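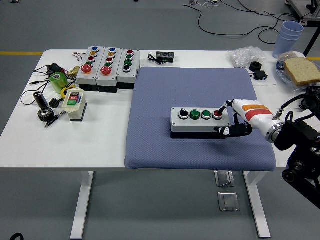 Mesfin Belay wrote to ask whether the Vulero extractor can be left running through a full shift with only one gate open, and whether the motor suffers for it. It can be left running. With one gate open the fan moves less air and the motor draws less current, so the motor is under a lighter load than with the whole system open. The limit in that condition is air speed in the main duct. If the speed drops too far, chips settle in the horizontal runs and are not picked up again until a second gate is opened. Open a second gate at the far end of the main for a few minutes at each break.

Vulero workshop dust extractor, three-phase
Made by Ferkoser

The Vulero is a fixed single-bag dust and chip extractor for small joinery shops, school workshops and maintenance rooms. It is meant for dry wood waste from saws, planers, spindle moulders and sanders. It is not suitable for metal grinding dust, sparks, wet waste, or any dust from a process that uses solvents.

Air path

Air enters through a side inlet and passes into a cyclone drum, where the heavier chips fall into the bin. The remaining air and fine dust rise through the centre tube to the fan, and from the fan into the filter. The fan sits on the dirty side of the filter. Its blades are therefore made from thick steel plate and can pass the odd offcut without damage, though a mesh guard at the inlet should stop anything longer than a finger.

Rated air flow is 856 cubic metres per hour, measured at the inlet with a clean filter and a short straight duct. Expect a lower figure in use. Each bend, each length of flexible hose and each branch reduces it, and flexible hose is the worst of these. Use smooth steel duct for the main and keep hose to the last short length at the machine.

Motor and supply

The motor runs on a 400 V three-phase supply. It is fully enclosed and cooled by its own fan. The supply must be fixed wiring with a lockable isolator within reach of the unit. An overload relay is fitted in the starter and set at the works. Do not raise the setting to stop it tripping. A relay that trips repeatedly points to a missing phase, a tight bearing or a fan that is running backwards.

Check the direction of rotation before the ducts are joined. The arrow is cast into the fan housing. A fan running backwards still moves some air, enough to lift a sheet of paper, and the fault is easily missed once the system is closed up. If the direction is wrong, have an electrician swap two of the supply phases at the isolator.

Start and stop

Starting is by hand at the unit. A remote control station can be wired in parallel for shops where the extractor stands in a separate room or behind a partition. The control circuit is low voltage and uses normally open contacts to start and normally closed contacts to stop, so that a broken wire in the stop circuit stops the fan. After a power cut the unit stays off until it is started again by hand. 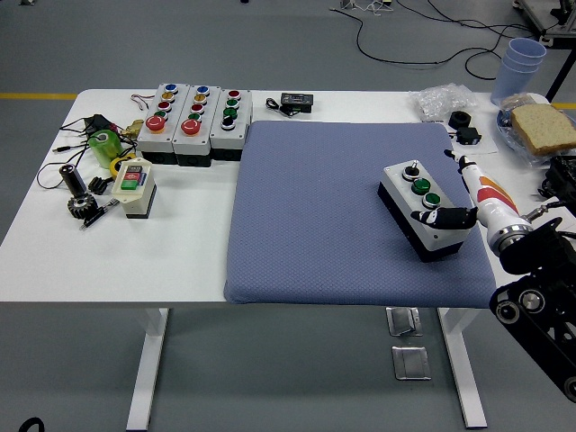 Allow the fan to come to rest before restarting. The run-down is long on account of the weight of the impeller, and repeated starts while it is still turning will heat the windings. The brake option shortens the run-down and is fitted at the works only. It cannot be added later.

Filter

The standard filter is a pleated cartridge in Stestine, a bonded polyester cloth with a smooth outer face. Dust collects on the inside of the pleats and is released by turning the crank on the lid. Turn the crank with the fan stopped, ten full turns in each direction, then leave the dust to settle before opening the bin. Cranking with the fan running does very little, as the air holds the dust against the cloth.

Cartridge life in normal joinery work is some 3000 running hours. Sanding dust from MDF shortens this a good deal. Replace the cartridge when cranking no longer brings the pressure gauge back into the green band. Do not wash it, and do not clean it with compressed air. Both open up the weave and let fine dust back into the room.

Bin

The bin holds 60 litres and runs on castors. It is clamped to the drum by a foot lever and sealed with a foam ring. A leaking ring is the usual cause of poor separation. Air drawn in at the bin lifts the chips back up the centre tube and loads the filter. Wipe the ring each time the bin is emptied and replace it when it no longer springs back under the thumb.

A plastic bag liner may be used with the wire hold-down basket supplied. Without the basket the liner is sucked up into the drum.

Siting

Stand the unit on a level solid floor. Bolting down is not needed on concrete but is advised on timber floors. Leave enough room in front for the bin to roll out straight and enough above for the cartridge to be lifted clear. In an unheated building, expect damp to form inside the drum from October onwards, and empty the bin at the end of the day so that chips do not cake.

If cleaned air is returned to the room, local rules may call for a further filter stage. The Beyene after-filter bolts to the outlet flange and adds slightly to the noise and to the back pressure.

Supplied with the unit

Extractor with starter, bin, hold-down basket, one Stestine cartridge, inlet guard, pressure gauge, spare foam ring and printed manual. Duct, gates, isolator and remote control station are ordered separately.

Comments

Kaja Kivi
Is the inlet on the left or the right? Our main comes down on the left and there is a pillar in the way.

Ferkoser
The drum can be turned in quarter steps before the clamp band is tightened. State the side when ordering and it will be set for you.

Houshang Mazandarani
Had ours on a planer and a bandsaw for two winters. Separation is good on planer chips. The gauge tube came off its spigot once and read zero, so I spent a morning looking for a blocked duct. Push it on properly.

Jonatan Løken
Would like a window in the bin. I overfill it every time I thickness oak and then the filter gets the lot.

Wondimu Beyene
Can the after-filter be mounted on the wall with a length of duct between it and the outlet?

Ferkoser
Yes, with smooth duct of the same bore and no more than one bend. The wall bracket is a separate part.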